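Wornville Community Help > Home and Garden > Growing food

Runner beans flowering like mad but no beans, what am I doing wrong?
Asked by Mared Price
5 answers wanted, 2 received

Hello all! First year with an allotment and I am completely in love with it, even the weeding. I've got 34 runner bean plants up a double row of canes and they are absolutely covered in red flowers, it looks like a carnival down there. But it's August now and I've picked 9 beans. Nine! The flowers open, look gorgeous for a few days and then just drop off, leaving a bare little stalk.

The plot is on the Ovport side of the hill so it gets sun nearly all day and a fair bit of wind. Soil was dug over in spring with a lot of compost. I water when I go up, usually after work, maybe every third evening. The courgettes next door are going bonkers so the ground can't be that bad. Variety is Annan, from a seed swap, if that makes any difference.

Is there still time to get a crop or should I pull them out and put something else in?

Answer from Adjoa Korletey
Marked as helpful

Oh please don't pull them out! You have weeks and weeks left, I was picking right up to the first frost last year and giving bags away at the gate.

Flowers dropping like that is nearly always thirst. Runners drink a huge amount once they're in bloom, and every third evening on a sunny, windy hill won't be enough for that many plants. Give them a proper soak at the roots, a full can to every few plants, and then put a thick mulch down while the soil is wet. Grass clippings are fine, so is old straw. Keep it a hand's width off the stems.

The other thing is bees. They don't fly much in strong wind, so if you can rig up a bit of netting on the windy side you may see a lot more of them. I grow sweet peas in with mine and it's heaving with bumblebees by ten in the morning (plus you get sweet peas!).
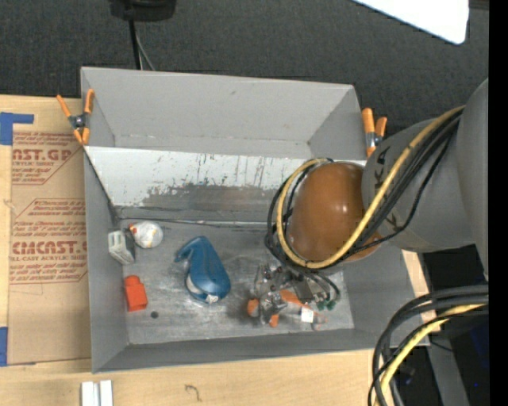

Should I mist the flowers with water to help them set?

Plenty of people swear by it and it does no harm in the early evening, but water at the roots makes far more difference, so do that first.

Very hot nights can stop them setting too. We had a spell like that in July and mine sulked for a fortnight, then went off like a rocket. Pinch out the tops when they reach the top of the canes, and once beans do come, pick them small and keep picking. Leave a few big ones on and the plant slows right down.

Answer from Nii Tsikata

Same here last year, lost most of the first flush. Started watering every night and had beans in a couple of weeks. White flowered ones seem to set better for me in the heat. Also check for sparrows, they rip the flowers off.

Comment from Mared Price

Thank you both!! Went up tonight with the hose and the soil was bone dry a finger down, I had no idea. Clippings going on tomorrow, and I'm ordering sweet pea seed for next year.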